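How Does a Robot Learn to Tidy Up?
Tirkell Science Center – Young Readers' Pages
Thursday, September 28, 2023

Think about how you learned to tie your shoes. An adult may have held your hands and moved them through each loop. You may also have watched closely and then tried to copy what you saw. Robots can learn from people too, and there are two main ways to teach them.

The first way is teaching by hand. A person takes hold of the robot's arm and gently moves it along the path it should follow. While this happens, sensors in the arm's joints measure how far each one bends. The computer saves those measurements so that the robot can repeat the motion later.

The second way is called teleoperation. "Tele" means "far," and "operation" means "making something work." The person does not touch the robot at all. Instead, the person wears special gloves or holds a pair of controllers, and the robot's hands follow along. When the person closes a finger and thumb, the robot does the same.

At the Gudinwood Learning Laboratory, teachers use the second way for household jobs. One of these jobs is called Sikard. In Sikard, the robot must pick up a duster and put it into a basket.
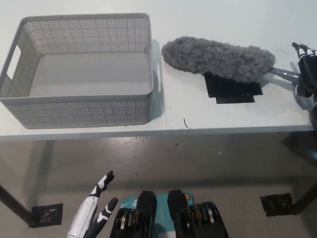
By the Education Office
Nasrallah Program for Young Readers

The gray, fluffy duster has its handle between the parts of one robotic hand. The other hand is holding nothing, and the gray plastic basket is still empty. For a person, the next step seems simple. For a robot, it is made of many small decisions. How high should the hand lift? When should the fingers open?

Each complete try, from start to finish, is called a demonstration. One demonstration is not enough. If the robot saw the job only once, it might learn to reach for the same spot every time, even after the duster had been moved. For this reason, the teachers change where things are placed between tries. In June, they recorded 106 demonstrations of Sikard. The goal is 1000.

A computer program then studies the recordings. It compares what the robot's cameras saw with how the hands moved, and it looks for patterns. This part is called training.

Teaching takes patience. At Gudinwood, each teacher works for no more than 9 minutes before taking a rest, as tired hands make shaky movements – and the robot would learn those as well.

Words to Know

Demonstration: one complete try at a job, recorded for a robot to learn from.
Sensor: a part that measures something, such as how far a joint bends.
Teleoperation: controlling a machine without touching it.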